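Search this site Enter keywords Go

Filed under: Opinion, Tooling, Things That Should Be Boring

The Clock Is Wrong and So Is Your Robot

There is a kind of meeting in which six adults look at a plot of gripper width against time and agree that the model needs more layers. I have been in more than 60 of these. In nearly all of them the model was fine, or at least no worse than its owners deserved, and the trouble was that the camera stream and the gripper stream had never been introduced to each other.

I write tooling for people who train manipulation policies. It is not the part of robotics that gets a keynote. The keynote goes to the policy, which folded a shirt in a video set to piano music. My part is the program that takes a recorded demonstration, lines up the pictures with the poses and the finger openings, and throws out what can't be used. At Plultix, where I did this for two years, the policy team had a named conference room. The data tools had a folder called scripts_old, which was the current one.

My complaint is simple. We treat the learning code as science and everything upstream of it as plumbing, and then we act hurt when the water is brown.

Take time. A camera stamps a frame when the driver gets around to it. A tracker stamps a pose by its own clock, set by somebody in December and trusted ever since. The gripper encoder reports on a schedule known to its firmware and to God. Merge the three by nearest timestamp, as every first version does, and you get a file that opens, plots and trains. It also teaches the robot to close its fingers slightly before it arrives, like a man signing for a package while still in the shower.

With rigid things you get away with it. A block forgives. Cloth doesn't, because the whole skill lives in the small stretch between touching and holding, and if that stretch is smeared across a few frames, the policy learns a sort of polite hovering. I once watched a very expensive arm hover politely at a dish towel for an entire afternoon. The fix was an offset of two frames, in one line of a config file. The proposal on the table at the time was a larger transformer.

Qiuyue Meng, who reviewed my merge code at Plultix and did not enjoy it, had a rule that no episode went to training until a person had scrubbed through it with the gripper trace drawn under the video. Not all of it, only the contacts. We grumbled. Then we found that in one batch of 1,000 episodes the left and right streams had been swapped partway through, and the loss curve had gone down anyway – loss curves are very good-natured. We stopped grumbling and built her a decent viewer, which we called Lisham for reasons that were funny at lunch.

Two-handed work is where all this bites hardest. Now you have a pair of pose streams and a pair of width streams that must agree with the picture and also with each other. If the left hand is late by a hair, the cloth in the data appears to be moved by nothing in particular, and the policy will draw its own conclusions about that.
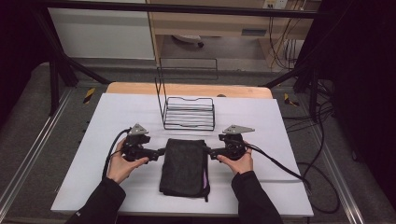

So should a small team write its own sync and replay tools?

Write the checks yourself and borrow the rest. There are decent recorders and file formats around, and yours won't be better, but only you know what a bad contact looks like on your own task.

I tried the other way. The first thing I wrote after leaving was Fastwood, a full recorder with its own format, its own compression and 16 command-line flags, and I was the only person alive who could run it. It was not fast. Bouazza, which replaced it, is a short script that reads other people's files and refuses to continue if the streams disagree. It prints the episode number and the size of the disagreement, then quits. Users describe it as rude. They also send me fewer plots.

What I would like is modest. When a paper tells me the policy failed on a third of its trials, I'd like one sentence on how the clocks were compared. When a team hires its next learning person, I'd like them to price out one tools person first, and then give that person a chair near the rig, where the wrong cable can be noticed before lunch. And I would like scripts_old to be renamed, though I hear it now has a subfolder called new, and that new is deprecated.

Contact | Copyright, all rights reserved | Back to top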